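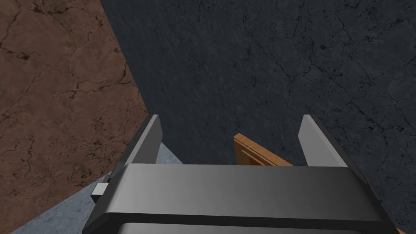 Tastex Textured Wall Coating – Interior, Ready-Mixed

Clomerel
Item group: Wall finishes / Textured coatings
Page last updated 28 Sep 2025

Tastex is a ready-mixed textured coating for interior walls. It goes on with a steel trowel over a rolled primer and dries to a matte surface with a rough plaster look. It is supplied tinted. There is no powder to weigh and no second bucket to mix in.

The coating is sold in a trade pail and a smaller home pail. Both hold the same material. The home pail has a resealable lid; the trade pail has a pry-off lid and should be used up once it is opened.

What it can go over

Tastex is made for sound, flat interior surfaces. These include:

Drywall, taped and sanded
Old plaster that is firm and has no hollow spots
Previously painted walls, if the paint is well stuck and has been dulled with sandpaper
Cement board, primed

Do not use it over wallpaper, vinyl, tile, bare metal or particleboard. It can be used over plywood only if the plywood has been sealed on both sides and screwed down at the edges. Seams in plywood will show sooner or later, and we do not cover them.

Patches need a full day to dry before priming. If you have filled a deep hole with setting compound, check the bag for its own drying time and go by that.

Bathrooms and kitchens

Tastex can be used in a bathroom outside the shower area and in a kitchen away from the range. In both rooms it needs two coats of Ren clear sealer. Without sealer the surface picks up grease and hand marks, and they do not wash out of the low spots. We don't recommend it for the wall directly behind a sink, sealed or not.

Colors

The range is kept short. Every color is mixed at the factory, and we do not tint to match a sample.

Chalk
Oat
Wet Sand
Clay Brown
Moss
Hillimau Gray
Hillimau Dark

Hillimau Gray and Hillimau Dark share the same pigments in different amounts, so the two can be used in connecting rooms without one of them looking blue. Clay Brown was reformulated in March. Pails with the old label are slightly redder, and the two versions should not be used on the same wall.

Dark colors look blotchy when they go on and lighten as they dry. The final color also depends on how hard the trowel is pressed. A firm second pass closes the surface and makes it darker; a light pass leaves it open and paler. On a large wall it helps to have the same person do all of the finishing passes. 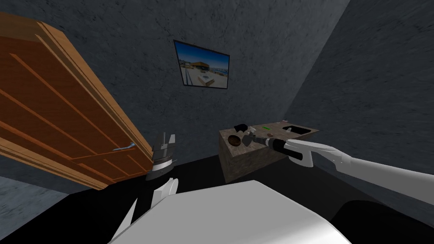

Dark gray walls with a mottled, rough plaster texture, a framed picture hung high, and a wood door with raised panels.

Sample boards are available in every color. They are troweled by hand, so the texture on yours will differ a little from the one your neighbor got. Please look at a board in the room where it will be used, in daylight and again with the lights on. Colors on a screen are a guide only, and we can't take back opened pails on the grounds of color.

Choosing a texture

The material is the same for all textures. What changes is the tool and the way you hold it.

Flat trowel, short strokes
Gives the standard finish, with overlapping marks and soft blotches of lighter and darker color. It is the easiest one to keep even and the one we suggest for a first project.

Flat trowel, long strokes
Gives a scratched, directional look. It is best on a wall without many outlets or switches, as each stroke has to be carried through from one side to the other.

Rubber float
Gives a finer, sandier surface. Use a float with rounded corners. A new float should be rubbed down on scrap board first or it will leave dark lines.

Dry brush
Drag a wide, stiff brush across the second coat before it sets. The ridges catch dust, and we would keep this texture for bedrooms and other rooms that don't get much traffic.

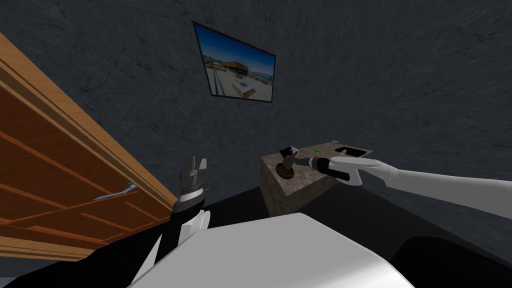
Applying Tastex

Take off switch plates and outlet covers after turning off the power at the panel. Remove nails and picture hooks, and fill the holes unless you plan to use them again. Tape along the ceiling, the baseboard and the door casing. Use good tape. Cheap tape lets the thin edge of the coating creep under, and it is slow work to clean off wood.

Prime the whole wall with Tastex Grip primer, or another primer that has sand or grit in it. A plain drywall primer dries too smooth and the first coat will slide around on it. Let the primer dry overnight.

Stir the pail by hand with a flat stick, scraping the bottom. A drill mixer puts air into the material, and the air comes out as pinholes when the wall is nearly finished. If you have more than one pail of the same color, combine them in a larger tub before starting.

Put on the first coat thin. You should be able to see the primer through it in places. Work from a top corner down and across, and keep a wet edge. Small ridges are fine at this stage. Large ones should be knocked down once the coat is dry, using a broad putty knife held nearly flat.

The second coat makes the texture. Lay on an area you can reach without moving your feet, then go back over it with your chosen tool, then move on. Wipe the trowel often. Lumps of half-dry material on the blade leave scratches that look different from the rest of the texture, and they are hard to fix later.

Pull the tape before the second coat is fully dry. Pull it slowly and back on itself. If the coating has already hardened, run a sharp knife along the edge first.

Inside corners are the hardest part. Finish one wall and let it dry, tape it off at the corner, and then do the wall next to it. Trying to do both at once usually means dragging the trowel tip through the side you have just finished. Outside corners can be done together, but the edge should be softened with a damp sponge – a sharp edge in this material chips.

Rooms with wood doors

Textured walls are often paired with stained or oiled wood doors, and we get a lot of questions on how to treat the join. The plain answer is to put the coating on before the casing goes up, if you can. The casing then covers the raw edge and the line is straight with no taping.

If the casing is already in place and you don't want to remove it, leave a very small gap and fill it with paintable caulk in a matching color. Don't carry the coating up onto the wood. Doors move with the seasons, the casing moves a little with them, and the coating will crack along the joint.

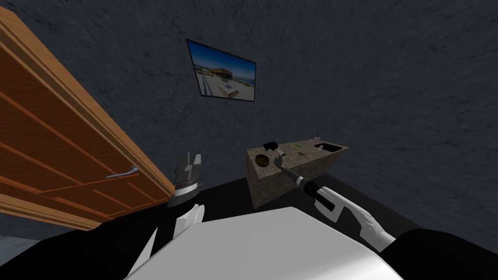 Doors that open back against a textured wall need a stop. A handle hitting the surface will leave a bright dent, and repeated hits will go down to the drywall. A floor stop or a hinge stop does the job. Wall bumpers with adhesive backs don't hold well on a rough surface and should be screwed on.

Hanging things on the wall

Wait until the coating is fully cured. Light frames can go on ordinary picture hooks. Put a piece of tape over the spot, drill through the tape with a small bit, and peel it away afterward. Hammering a nail straight in can lift a flake the size of a coin.

Adhesive strips are not suitable. They grip only the high points of the texture, and when they do let go they bring some of the coating with them. For shelves and other heavy items, fix into the studs as you would on any wall.

Felt pads on the lower corners of a frame keep it from rubbing. This matters more on dark colors, where rub marks show as shiny spots.

Cleaning and repair

Dust with a soft brush or the brush head of a vacuum cleaner. Unsealed walls can be dabbed with a barely damp cloth. Sealed walls can be wiped with water and a little dish soap. Don't use scouring pads or melamine sponges on either.

Keep some of the original material for repairs. Small chips can be filled with a fingertip. For a larger area, scrape back to firm coating, prime the bare patch, and feather the repair well past the damage. A repair on an old wall will show for a time and then blend in, though on a wall that gets direct sun it may never match exactly.

Technical details

Type: water-based, ready-mixed
Sheen: matte
Coats needed: 2, over primer
Curing time before hanging or sealing: 30 days
Scrub rating with Ren sealer: 3,000 cycles, in-house test
Sample board: 500 g tester pot supplied with each board
Cleanup: warm water, before the material dries
Storage: keep from freezing; material that has frozen can't be saved

Ordering

Home pails ship from stock in all colors. Trade pails in Moss and Clay Brown are made to order and can't be returned. Check that the batch numbers on the lids match before you open anything, and tell us right away if they don't.

Also in this group

Tastex Grip primer
Ren clear sealer, matte
Ren clear sealer, satin
Clomerel steel finishing trowel, rounded corners
Clomerel rubber float
Sample board set, Hillimau colors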